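robotics club thread, week whatever. we're team Grunard (yes after the vending machine) and this term it's all in simulation, no hardware til we pass the sim round

2/ the task: Standitz challenge, household track. two arm robot, generated house, pick small stuff up and take it to another room. sounds easy. is not easy

3/ spent all of Wednesday on the gripper view. the wrist cam is what the policy mostly looks at so if that's bad everything's bad
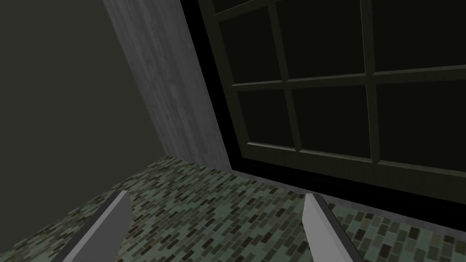 gripper view, fingers open, nothing in them yet

4/ look how dark that window is. our detector sees a big black grid and gets super confident about it. we've had it labeled as oven, tv, and once "tray". retraining tonight with more window examples

5/ also the mosaic tile. tiny high contrast pattern = depth estimate goes all wobbly. blurring the input a bit helped, blurring it a lot made it worse, so now theres a slider and we argue about the slider

6/ numbers for the people who asked. 1,582 sim episodes logged so far, most of them bad. we need 10 clean runs in a row to qualify. our best streak is 2. so. yeah

7/ body cam next. this is the one the navigation half of the team cares about, they want doorways and clear floor and don't care about fingers at all 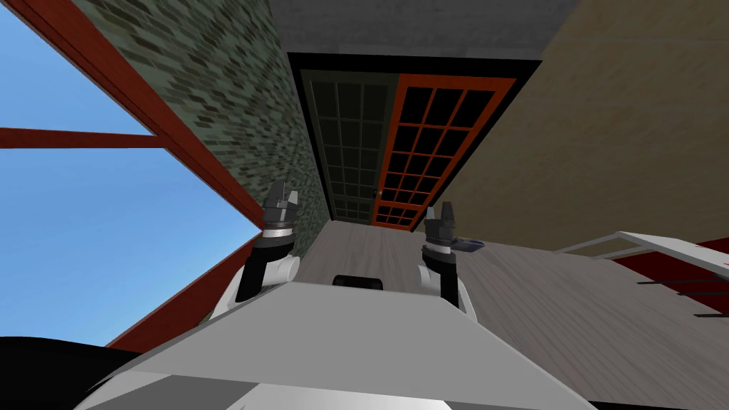 Menon: are you fusing both cams or switching between them? we switched last year and the robot kept forgetting where the door was the second it looked down

8/ switching, and yep same problem lol. fusing is on the list but it eats memory and the lab machines are old. might try keeping the last door position for 10 seconds and just trusting it

9/ other thing to fix is the arms blocking the body view. if they're up they cover wall on both sides. tucking them before driving is probaly the answer but then you have to not drop the thing

10/ ok lab closes at 9, starting the retrain and going home. will post the streak if it gets past 2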